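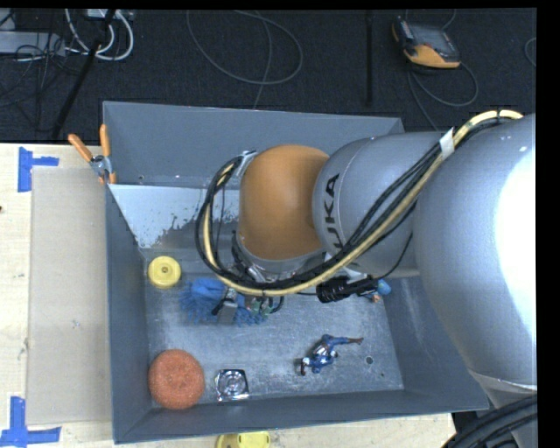 Photo: Clencombe Robotics Club

Call for Student Participants: Bin Picking Project
Posted August 19, 2024 | 2 min read | 3 comments

The Clencombe Robotics Club is looking for students to join its bin picking project for the coming school year. The team works with a KUKA arm over a metal bin of small, mixed items such as a scouring pad and an action figure. The goal is to lift them out one at a time and enter the Dandham Student Picking Challenge in March.

We have openings in gripper design, programming and testing. Testers set out the bin, run trials and keep the log. Programmers should have finished one course in Python or C++. No experience is needed for the other two groups.

Participants must be enrolled at Clencombe, be able to attend two evening sessions a week, and complete the lab safety class before working near the arm. The positions are unpaid. Travel to Dandham is covered up to $600 per student.

To apply, send one paragraph on which group you want and why, along with your class schedule, to the club mailbox or drop it off in Room 702. Applications are read as they come in.

Related
Sibiya Lab Open Hours
Plistetia Line Follower Contest: Results
Soldering Class for Beginners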